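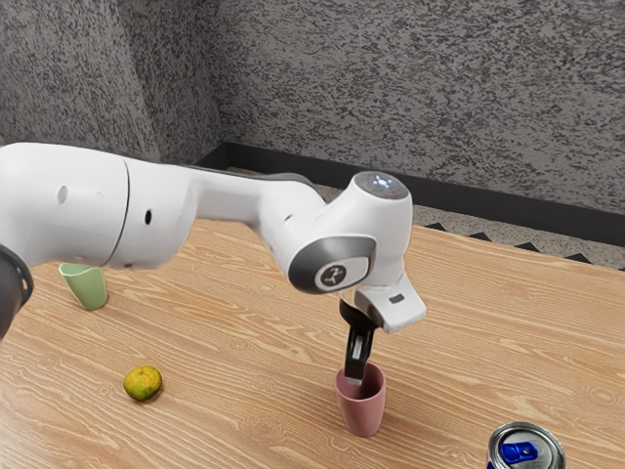
Clilar splits arm purchase into two stages, puts simulation first

May 4, 2020

Clilar has revised the equipment plan for its Trombridge site and will buy its robot arms in two stages, with simulation work paid for ahead of any hardware. The change was set out in a planning note sent to department heads in April.

Under the earlier plan, the company would have ordered four arms, four grippers and the matching tables in a single purchase. The new plan orders one arm and one gripper in the first stage. The remaining three sets are held back until the simulated pick-and-place tasks have been run and scored.

"The arm price is fixed and easy to budget. The fingers, the mounts and the hours are where the estimate was weak," said Cameron Nepia, who manages equipment planning at Clilar. "We would like those numbers before we sign for four of everything."

The simulated cell uses a single arm over a wood-grain tabletop, with plastic cups, a small citrus fruit and a drink can as test objects. In the cup task the gripper comes down from above with its fingertips just inside the rim. Nepia said the choice of objects was driven by finger selection: a tapered cup, a round fruit and a can place different demands on jaw opening and finger length, and the company wants one set of fingers to cover them all if possible.

The note sets the first test block at 3000 simulated runs, followed by 1000 runs on the physical arm using the same task list. Results from the two blocks will be compared object by object. If they diverge too far, the second-stage order will be reviewed before release - the note does not give a threshold.

Two suppliers are quoting for the first stage. Tirier has offered the arm and gripper as a package with a controller and one year of service. Ellery has quoted the gripper separately, along with a set of spare fingers and an adapter flange. Clilar did not release prices. Nepia said the quotes are being compared on total cost over five years, including spares, calibration visits and floor space.

Floor space has also been reworked. The Trombridge cell was first drawn at 501 square feet for four stations. The first-stage layout takes 309 square feet, with power and network drops installed for all four so that the floor does not need to be opened again later.

Staff training is budgeted as a separate line and is not affected by the split. Software licenses for the simulation are charged to the current year, and the second-stage hardware moves to the next one.

Quotes for the first stage close at the end of the month.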